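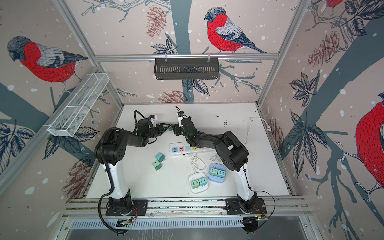 Bench help wanted, Dutden workroom
Posted 2021-06-27 by Golnar Rashti

Need two people for the summer, maybe into September. Part time, nine hours a week each. Work is sorting and setting out small electrical bits: power strips, USB charger cubes, plug adapters, cords. Plugging in, unplugging, putting back where they go. Sit-down job mostly. No electrician's license needed, no heavy lifting.

What you'd be doing
Matching adapters to strips. A lot of ours are pastel, pink, mint, light blue, so decent color vision helps.
Uncoiling and re-coiling cords. Knots too, sorry.
Wiping down the table tops. White, show every speck.
Keeping the hanging baskets in order. Black one on the back rail, white wire one on the side wall, the one with compartments.
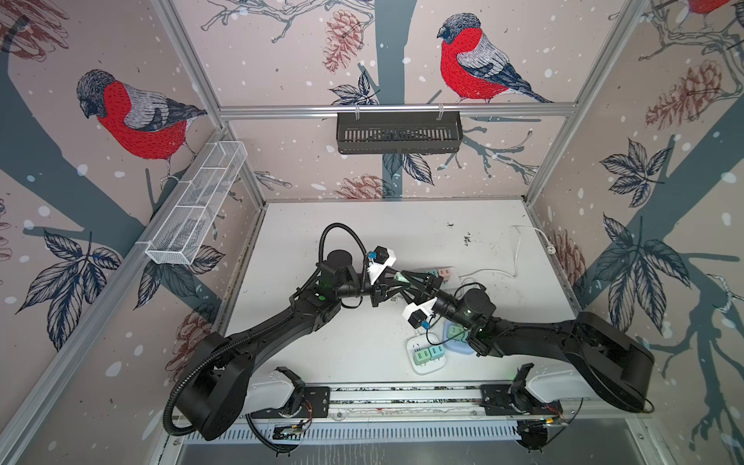 Who we want
Patient, tidy, turns up. Able to do the same small thing nearly 100 times and still do it right. Experience with stock or packing is nice but not required, we will show you. Reading labels in small print is part of it, bring glasses if you use them.

Where
Clallham site, side door, up the stairs. The Dirnutport bus stops outside. Bike rack round back. If your coming by car tell us first, parking is tight.

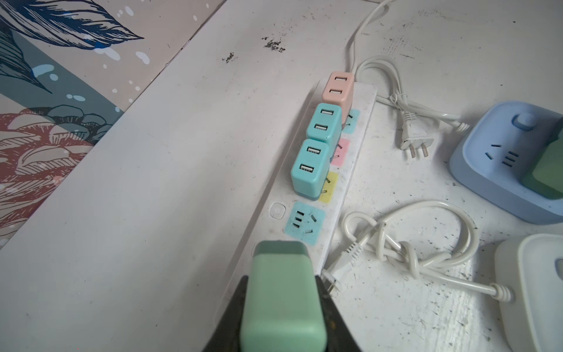

Lindemann Notices, No. 2, page 9

How to apply
Short note to Golnar at the Clallham front desk, a few lines is plenty. Say which mornings you can do and when you could start. No resume neccessary. Pay is hourly, rate sheet at the desk.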